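Making the Bed Last: Sheet Tips for the Mildly Lazy

Wash new sheets before the first night. They come out of the packet smelling like a shoe store and feeling like a road map.

Two sets per bed is plenty. I once owned 13 pillowcases and could never find a matching pair.

Wrinkles
Pull the sheets out of the dryer while they're still a bit damp and put them straight on the bed. Smooth from the middle toward the corners with flat hands. Whatever creases survive will be gone by bedtime - or you'll be asleep and past caring. 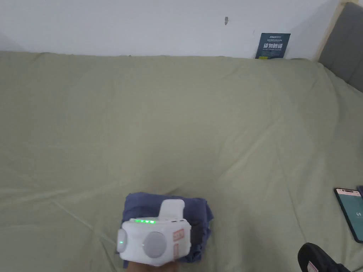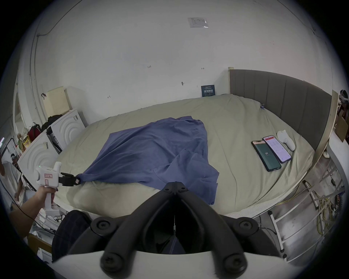 Sage green on the bed, white on the wall.

Color
Mid-tones hide more than white does, and they forgive the odd coffee. Wash them inside out in cool water, and keep them away from new jeans until June at the earliest.

Folding the fitted one
Tuck the corners into each other, lay it on a table, fold in thirds. If it still looks like a cabbage, stuff the whole set inside its own pillowcase and shut the closet door firmly.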